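Ticket 414: right gripper losing the spoon on the bowl-to-holder task
Station: Flernau, two-arm table
Status: open, waiting on Khattak

Hi all, me again! Same table setup as in my last ticket (black cloth, white bowl, gray holder), and the right arm is still the one giving me grief. It's supposed to move the bear spoon between the bowl and the holder, and out of 30 runs on Monday it dropped the thing 3 times.
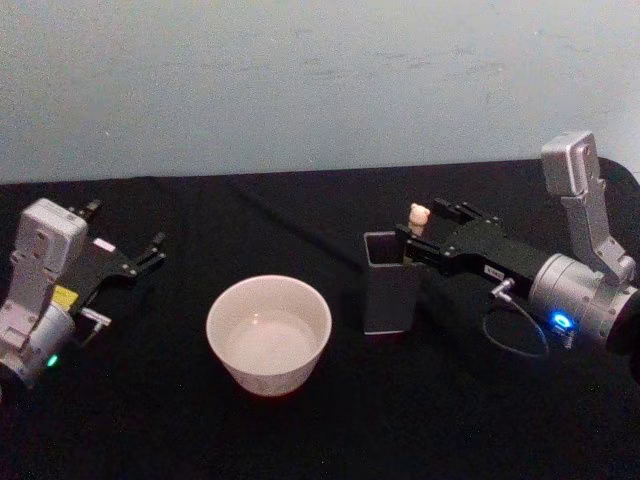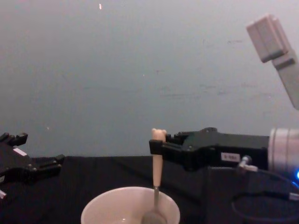

Every drop came with the same message in the Vilolach log, "grip width out of range," and then the fingers open by themselves. That last bit is what bugs me, because an arm that lets go on a fault is no fun if we ever give it something heavier.

What I've tried so far: reseated the gripper cable (no change), wiped the fingertips, rebooted the Hovik controller twice. I also cut the closing speed in half and got 2 clean batches, then it came right back.

My guess is the bear's ears. If the fingers close too high they catch the round part and the width reading jumps. Could somebody check whether the minimum width got reset in the January update? And can we please make it hold on a fault? I'm leaving the right arm at half speed until I hear back.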